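Kitine textured finger pads, blue, set of four
Reviewed by Baltazar Pacheco, 06/06/2023

I bought these for our robotics club at Grenosgate College. Our project this year is household sorting: members record themselves picking up ordinary things with a pair of hand-held two-finger grippers, and we use the recordings to train a small arm for the August competition. The pads that came on the grippers had gone shiny at the tips and were dropping anything smooth.

A set costs £14 and does one pair of grippers. Fitting took me 15 minutes with a small screwdriver. The instructions are one folded sheet and the second drawing is upside down, but the job is simple enough without it. Leave the pivot screws alone. Rutilio Cervantes loosened his to "give it more play" and we spent a whole session getting the fingers to close straight again.

Grip is much better than before. Cardboard flaps, book covers and small plastic bottles are all fine. Soft things like cloth are easy, although the texture can catch on a loose weave, so open the fingers fully before you pull away. Rolled tubes are the weak point. If you take one near the end it turns in the grip, and you have to go for the middle.

We did a test of 47 picks with the old pads and 47 with these, same objects and same person. The old ones managed 28 without a drop and the new ones 42. I would not read too much into that from one person, but everyone in the club could feel the difference.

They do pick up dust and fluff. A damp cloth sorts it out, and I now do this at the start of each session. One pad has started to lift slightly at the corner after a month. Kitine sent a replacement without any argument, though it was slow to arrive.

Most of our sorting is done at members' homes, on beds and tables, with whatever is in the boxes.
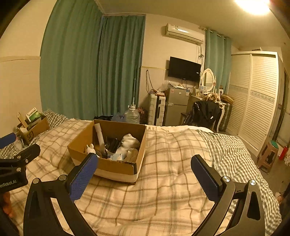
I have ordered a second set for the spare grippers. Four stars, with one off for the instructions and the lifting corner.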